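Workshop Tips: Living With a Robot Arm on a Shared Table

By Ghazal Hosseinzadeh
Filed under: Workshop > Automation > Tips & Tricks

I've been building a table-clearing arm at the Clistby shared workshop since last August, and by now I have a notebook full of small things I wish I'd written down in order. These are the ones other people keep asking me for. Most of them apply whether your arm came as a kit, came used, or is mostly brackets you cut yourself. None of them need fancy tools, and a few of them need nothing but a roll of tape!

The goal of my build is modest. I want the arm to look at a table after lunch, put the dishes in a tray, and put the trash in a bin. It does the first half well and the second half on good days.

Start with the table

I spent weeks fussing over code when the real trouble was a table that moved. If your table has wheels, lock every one of them, then push on each corner with your hip. If it rocks, fix that before you do anything else. I used Plunis leveling feet on ours, the screw-in kind, and went around with a small level until the bubble stopped wandering. It took one evening and cured a "software bug" I had been chasing for three weeks.

Once the table is steady, mark where its feet go. Masking tape is fine for the first few days while you're still changing your mind. After that, use a paint marker or good floor tape, because in a shared shop your table will get borrowed for somebody's plywood and come back a hand's width to the left. With the marks down, you roll it back, lock it, and carry on.

Do the same for the arm's base if it isn't bolted down. Mine is clamped, and I draw a pencil line around the clamp pads. When the line and the pad don't match, I know the base has crept.

Dealing with cables

Cables are what stop most beginner builds. The arm swings around, the cable catches on a joint, and the plug comes halfway out in the middle of a move. You then get the strangest errors you've ever seen.

Leave a loop at each joint that bends. To size it, turn off the power, fold the joint by hand to both ends of its travel, and look at the cable at each end. It should never go tight and it should never rub on the table. Hold it with hook-and-loop straps on the first try. Zip ties are for when you're sure, and you won't be sure for a while.

Don't cinch anything down right next to a connector. Leave a finger's length of free cable before the first strap, so that a tug gets taken by the strap and not by the pins.

Label both ends of every cable, too. I write on a folded flag of white cloth tape with a laundry marker. Printed labels look nicer, but the ones I tried curled up and fell off over the summer.

Setting up a practice table

Now for the fun part – giving the arm something to do! My first practice table was three wooden blocks on a clean surface, and the arm got them right 25 times in a row. I was so proud. Then I put down a real plate and a sandwich wrapper and it fell apart completely. Blocks are good for checking that the thing moves where you told it to, and that's where their usefulness ends. Go get some lunch things.
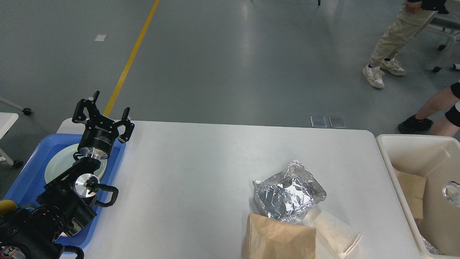

Soft trash is the hardest thing I've asked the arm to handle, and also the most interesting. A plate keeps its shape, so once you know where the rim is you can plan a grip and trust it. Crumpled foil has a new shape every time you put it down, and all those creases throw light back at the camera. Put it close to a brown paper bag and a sheet of white paper, with the paper tucked partly under the foil, and you have a pile that tests everything at once. Where does one thing stop and the next begin? Which one do you lift first? I'd start from the top of the pile and work down, and I'd practice each item alone before letting them overlap.

A few things that helped me with soft stuff:

Open the fingers wide on the way in. Coming down on foil with the fingers nearly closed just flattens it against the table, and then there's nothing left to grab.

Close slowly and stop early. Foil and paper don't need a hard squeeze. I turned the grip force down until the arm started dropping things, then came back up a little.

For flat paper, look for a corner that sticks up. If every corner is lying flat, slide the sheet to the table edge and pinch it there. I stole this one from watching my own hands.

With a paper bag, go for the folded top. The fold is the stiffest part and it gives the fingers something to close on. An open bag is a different job and I still haven't solved it.

Use a tray with a raised edge for the dishes. The edge keeps a badly placed plate from sliding off, and a colored tray is easy to pick out against a white table. It also gives you a clear yes or no: the plate is in the tray or it isn't.

Park the bin beside the table, right up close. I had ours a big step away at first, and the arm had to stretch nearly straight to reach it. Arms get weak and wobbly when they're stretched out. Moving the bin in made more difference than any setting I changed that month.

Light, shine and glare

If your camera gets confused at certain times of day, look at your lights before you look at your code. A white table under a bright ceiling lamp can wash out a sheet of paper until it disappears. I bounced a cheap clip lamp off the wall and turned off the one tube straight overhead. The shadows got softer, and paper edges came back.

A shiny floor can bother a camera too, if part of the floor is in view. Tell your program to ignore everything beyond the table edge. In my case that was a simple box drawn in the settings, and it also meant that people's feet stopped turning up as objects. (It once tried very hard to plan a path to somebody's sneaker.)

Try matte contact paper on the tabletop if the glare is really stubborn. Buy a small piece first. The Jafarzadeh hardware counter near us sells it by the foot, and they let me take a scrap home to test.

Sharing the space with people

Our shop is busy and people walk past while the arm is running. That's fine, as long as everyone knows how far it can reach. I measured ours at full stretch, added a good margin, and marked that distance on the floor. Newcomers get shown the mark before they get shown anything else.

Put the stop button where you can hit it without leaning over the table. If you have to reach past the arm to stop the arm, move the button. Test it at the start of every session – press it in the middle of a slow move and watch what happens. On some arms the joints go limp when the power cuts, so find out about yours with nothing breakable underneath.

Run every new move at a quarter speed the first time. I still do this, even for tiny changes. I changed one number in the fall, skipped the slow run, and sent a cereal bowl across the room.

Tie back long hair, and take off your lanyard. Keep your coffee on another table.

What it cost me

People always want to know. I had the arm secondhand from a friend, so I can't help much there, but everything else (lamp, feet, straps, tape, tray, a Flokport power supply and far too many brackets) came to $380. I could have done it for less. The power supply was the one place I'm glad I paid for the better one, as my first supply sagged whenever two joints moved together and the arm would droop like a tired plant.

Keeping it going

Wipe the finger pads before each session. Dust and crumbs make them slippery, and a damp cloth takes a few seconds. Let them dry before you grip paper.

Check the screws at the wrist once a week. Ours work loose there before anywhere else. A dot of paint across the screw head and the metal next to it will show you at a glance if one has turned.

Keep a paper log by the table. Date, what you changed, what it did. I tried keeping it on my laptop and never filled it in, but a pencil on a string gets used. When something that worked on Monday stops working, I can usually find the reason within a page.

Save your old settings before you touch the new ones. Give the files boring names you'll understand later. I have one called "final_good_REAL" and I don't know what's in it.

Also, take out the actual trash. After a long session our bin is full of the same wrappers we've been dropping in it over and over, and foil that has been crushed fifty times behaves nothing like fresh foil. I start each session with a new piece and keep the old ones for slow tests.

Next on my list is cups. I've tried handles twice and both tries ended on the floor, so if you've got a good way to come at a mug from the side, please write in and tell me!

Related tips
Quieting a Noisy Stepper Motor
Five Uses for Leftover Hook-and-Loop Strap
How to Level a Workbench on an Uneven Floor
Making Soft Finger Pads From a Jar Opener
Labeling Cables So You Can Still Read Them Next Year

We use cookies to remember your settings and see which tips get read. By staying on this page you agree to our use of cookies. Manage cookies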